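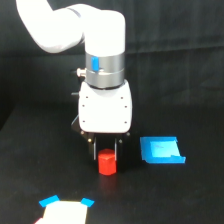
The arm over its black cloth, with the red cylinder between the fingers and the blue tray to the right.

I have been promising to write about the arm since it came to us, and I have had three messages this month asking whether I've been replaced yet, so I had better get on with it. I have not been replaced. I have been moved about four feet to the left, and I have a new chair.

For those who came here for the allotment posts (the leeks are fine, thank you), I work at Tridness, in the room where small parts are sorted, checked and laid into trays before they go along to Assembly. I've been there long enough to remember the old building, and the tea urn that gave everybody a shock if you touched it and the sink together. Our biggest customer is Gramen, who take most of what we make, and when Gramen want something they tend to want it quickly and in quantities that make your wrists ache just to read the order sheet. The week before we broke up last December there was a line on one of those sheets for 1039 pieces, all to be picked up, turned, looked at, and set down in a tray the right way round. Firouzeh Nikzad and I did the lot between us, with the radio on, and I couldn't open a jar of chutney until well after the New Year.

So when Davoud Esfahani, who runs our end of the floor, called us together to tell us that an arm was coming, I will confess that my first thought was for my wrists and my second thought was for my wages. I think most people in the room had them the other way about. It was very quiet. Davoud is a decent man and he didn't dress it up. He told us what it was meant to do, which was the picking up and the putting down, and he told us that nobody's hours were being cut this year, and when somebody at the back asked about next year he said he didn't know and wouldn't pretend to. I thought better of him for that than I would have for a speech.

Now, I had imagined something big and orange behind a cage, like the ones on the telly welding car doors. Ours is white and rather smooth, with a silver collar at the wrist and a boxy white part below that with the two black fingers coming out of the bottom. The fingers are what you end up watching. They have a thin edge of metal down the inside, and they are a good deal neater than mine.

The black cloth was Firouzeh's department. She was given a whole bolt of it, and the job of getting it to lie flat on the table, and she went home that day and came back the next with her own steam iron. We use plain things for practice, simple shapes in bright colours, and I have grown fond of the little red cylinder. You would be surprised how attached you can get to something that size when you have put it back on its mark as many times as I have. We did 149 tries with it in the first stretch, all written down in a ruled notebook in my handwriting, with a column for what happened and a column for remarks. My remarks started out very proper ("gripped low, released early") and by the middle of the second page they had got down to "no" and "no again" and, once, "oh come on".

That notebook is really the thing I wanted to write about. When the arm was first talked of, I pictured myself standing by with my hands folded while a machine did what I used to do. What has happened is that I spend a large part of my day explaining how I do it, and I had no idea how hard that would be. How do you know when you've got hold of something properly? I have been picking up small parts for most of my working life and I couldn't have told you. You just feel it. But "you just feel it" is no good in a notebook, and so Firouzeh and I have sat there, two grown women, picking up a bit of metal very slowly and saying out loud what our fingers were doing. She noticed that I always tip a part slightly towards me before I lift it. I had never known that about myself! My mother did the same with teacups.

There are losses as well, and I don't want to skip over them because I'm in a good mood. The room used to be a talking room. When your hands are busy with something they know by heart, your mouth is free, and I have heard whole courtships and at least one divorce over those trays. You can't chat in the same way when you are watching for something to go wrong. You have to keep your eyes on it, and by three in the afternoon I am tired in a quite different place from where I used to be tired. My wrists are lovely. My head feels like a wet sponge. Firouzeh says the same, and we have asked Davoud whether we might swap over every hour so that one of us is always on the hand work. He has agreed to try it, and so far it is a great improvement.

I do worry for the younger ones. I learned this job by doing the dull end of it for a year next to a woman who corrected me without ever looking up. If the dull end goes to the arm, I'm not sure where a new starter is supposed to sit while they pick things up (in both senses). I put this to Davoud and he wrote it down, and I have seen him look at it again since, so we shall see. My cousin over at Tornavwood had the same sort of thing brought in a while back, and she says their new people start on hand work for the first months whatever the machine is doing. I passed that along too.

As to how it's getting on, well, it is slower than I am and it doesn't get fed up. We have had good days and sulky ones. The best run so far was 13 in a row without either of us having to step in, and Firouzeh did a small dance, which she has asked me to leave out. The next job is to bring in real parts, starting with the Soltani fittings, which are fiddly little brutes with a lip on one side, and I have a private bet with myself about how that will go.

I'll write again when we've tried them. In the meantime, if anyone reading has worked alongside one of these for longer than I have, do leave a comment and tell me how you've found it, particularly what you did about the tiredness. And yes, Margaret, I did get your email about the leeks, and I'll bring you some when I'm next over.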